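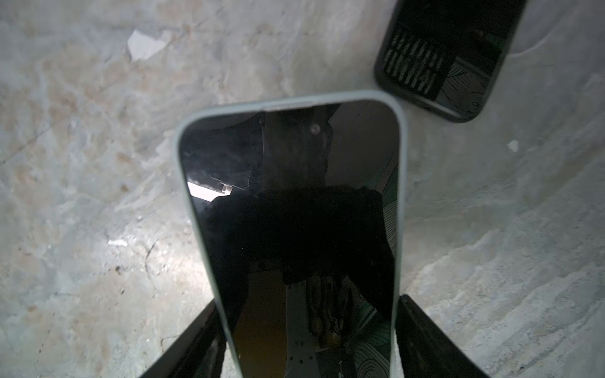

Mint-grey case, black fingers: one of the phones at the Clokora open day.

I spent most of an afternoon in April watching robots handle phones, and I'd happily go back for another! Clokora had thrown open its workshop in Inskip for the day, and I got there early enough to bag a spot near the front (the biscuits were already going fast, mind you).

The bit everyone wanted to see was the phone handling. The firm is teaching pairs of arms to deal with handsets and their cases, the sort of fiddly job you do at the kitchen table with a thumbnail and a bit of bad language. Clokora's partner on this one is Meletti, who take in old phones for resale, and they told us a busy site can see 1,000 handsets in a shift. Almost 200 people had signed up to come and look, so we went round in small groups. 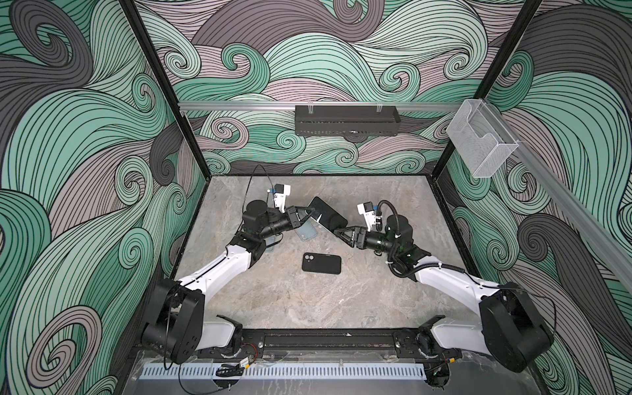
I asked the engineer showing us round why you need 2 arms for something as small as a phone, and she said to try getting a tight case off with one hand. Fair enough. I did try, on my own phone, while we were waiting for the next go, and I can report that it stayed firmly on. She also told us the software is called Zesalent and that it learns from people doing the job over and over. The team had logged 658 goes by the morning of the open day, and she sounded quite proud of that, as well she might.
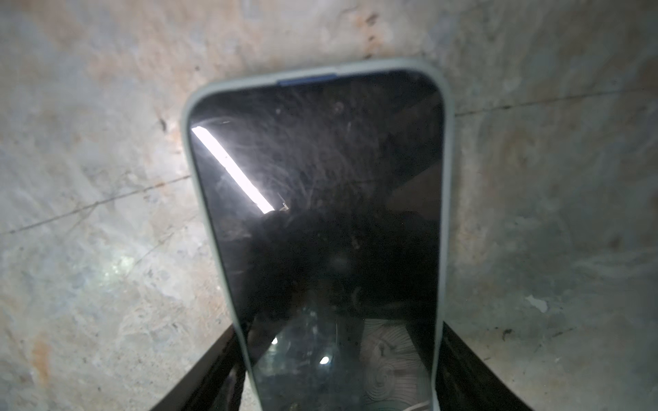 A phone in its pale grey-green case, held between the gripper fingers.

A lad of maybe ten asked if it could mend his cracked screen, which got a big laugh and a very polite no. My own favourite part was just standing there with a cup of tea, nose nearly on the clear panel, until our group got moved along. Clokora says it hopes to run another open day in the autumn, with booking through its website, and under-12s get in free with an adult.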